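## The Slow Hand at Bench 7

At Wirance, the dye-testing lab in Brukthorpe, the new hire starts at 7 and never asks where the good mugs are. It is a black robot arm, supplied by a firm called Enar, and its job is racking tubes.

Management promised it would free up 2 technicians for "higher work." So far the higher work consists of standing near the arm and holding one's breath. A decent technician can rack 100 tubes before the coffee is cold. The arm's best morning is 59, and people clapped.

The colors at least are cheerful: orange, red-orange, yellow and teal, side by side in a wooden rack, with a red cup for a tube without a slot yet.

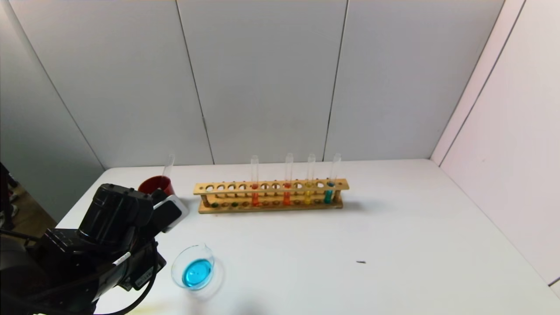
## What the people do now

They write things down, mostly. The job titles haven't changed, but wrists hurt less, and the woman who used to rack all afternoon now runs the color readings she trained for. She'd like the pay that goes with them. Wirance says it will look at that in August.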